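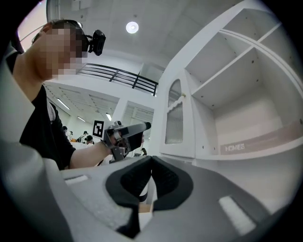

Faut-il une norme pour encadrer la collecte de démonstrations avec des pinces tenues à la main ?
Aucun texte ne traite spécifiquement ce cas dans les ateliers que nous avons visités ; les équipes s'appuient sur des règles internes, complétées par l'analyse de risques du site et par les obligations générales de l'employeur.

La pince manuelle instrumentée occupe une place mal définie. Elle n'a ni actionneur puissant ni zone de travail à clôturer, et les responsables sécurité la classent le plus souvent avec l'outillage à main. Les responsables de données la considèrent comme un capteur. Le sujet humain, lui, porte parfois une caméra sur la tempe, tient une pince dans la main et travaille devant un meuble dont les portes s'ouvrent vers lui. Chacune de ces fonctions relève d'un référentiel différent, tenu par un service différent.

Chez Luvden, qui exploite un hall de collecte sous mezzanine, la procédure interne a été réécrite en octobre. Parveen Selvanayagam en a dirigé la rédaction. La version précédente tenait en une page et se limitait au port de chaussures fermées et à l'interdiction de courir. La nouvelle distingue la préparation du poste, la session et la clôture du lot.

La préparation du poste commence par le marqueur. Un marqueur fiduciaire carré, noir et blanc, n'est exploitable que si sa surface est plane, propre et solidaire de l'outil. La procédure impose un contrôle visuel avant chaque session et le remplacement de toute carte cornée, sans tentative de recollage. Les doigts souples font l'objet d'un contrôle séparé : ouverture complète, fermeture complète, recherche d'entailles. Un doigt remplacé entraîne un nouvel étalonnage de l'ouverture, même lorsque la pièce est de référence identique.

« Nous avions des lots entiers dont l'ouverture nulle ne correspondait plus à un contact », explique Thenmozhi Kotian, chargée de la métrologie. « Le défaut passait inaperçu à l'écran. Il apparaissait à la relecture des trajectoires, plusieurs semaines plus tard. » Sur un lot de 2 230 épisodes, deux postes étaient concernés. L'ensemble a été retiré, faute de pouvoir dater le changement de pièce.

Le mobilier constitue le second point de contrôle. Les meubles hauts à compartiments ouverts doivent être fixés ou lestés avant toute manipulation de porte - la charge appliquée sur un bouton au moyen d'une pince est mal perçue par l'opérateur, qui tend à tirer trop fort. Les vitrages de porte sont inspectés au même titre que les charnières. Le fabricant Zaugg, qui fournit une partie du mobilier d'essai, livre désormais ses fixations murales dans le même colis que les panneaux.

La question de l'image des personnes est la plus discutée. Dans un hall ouvert, un objectif à très grand angle capte les postes voisins et les circulations. Trois régimes coexistent dans la profession : le consentement écrit de toute personne présente, le floutage systématique des visages avant archivage, et le cloisonnement physique des postes. Luvden applique les deux premiers. Le floutage est exécuté sur la machine d'acquisition, et les fichiers bruts ne sont pas transférés sur le réseau.

Joaquín Cabral, juriste chez Grotley, juge ce dispositif correct mais incomplet. Un visage pixélisé n'anonymise pas une démarche, un tatouage ou une voix. Il recommande de couper l'enregistrement sonore par défaut et de consigner toute exception dans la fiche de session. Il demande aussi que la durée de conservation soit fixée avant la première prise, et non à la livraison du jeu de données.

Reste l'ergonomie, sur laquelle les pratiques divergent fortement. Une pince tenue à bout de bras sollicite le poignet et l'épaule ; le port d'une caméra ajoute une charge latérale à la tête. Anjana Mridha, ergonome, a suivi les opérateurs du site Hallow. Elle préconise l'alternance des tâches hautes et basses, un changement de main lorsque l'outil le permet, et l'arrêt de la session au premier signalement d'engourdissement, sans justification à fournir. Les pauses sont inscrites au planning et ne peuvent être reportées en fin de journée. La rémunération à l'épisode est exclue de la procédure.

La clôture du lot comprend la version du micrologiciel, l'identifiant de chaque pince, l'état des marqueurs et la liste des incidents. Une fiche incomplète bloque l'intégration. Shiuli Karunaratne, qui audite ces fiches pour Hallow, relève que le champ « incidents » reste la rubrique la moins bien remplie - les chutes d'objet sans casse y figurent rarement. Elle a demandé l'ajout d'une case « néant », à cocher explicitement, afin de distinguer l'absence d'incident de l'absence de saisie. La modification est en cours de validation.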